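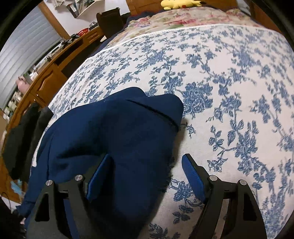
Divya Pai objected at this point in the interview that the question was badly put. She did not decide to keep clothes, she said; she only failed to decide to get rid of them, and a survey that asked for reasons would get reasons made up on the spot.

We took the objection seriously and changed the wording before the main round in April. The Trutberg sample (1,632 households, of which 825 returned both forms) was asked when a garment was last worn and where it was kept, and only then whether it would be missed. Formal wear stood out. Jackets and suits were worn least often - many not at all in the past year - yet were the least likely to be given away.

Figure 2. Everyday and formal garments. 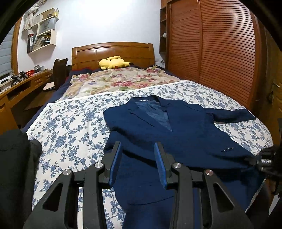

Kaimal's earlier work in Pisharody found the same pattern with a smaller group of 30 households, but put it down to price. Our data do not support this. Respondents who had been given a suit kept it about as long as those who had bought one, and few could recall the cost. Storage space had a weak effect, seen only in apartments.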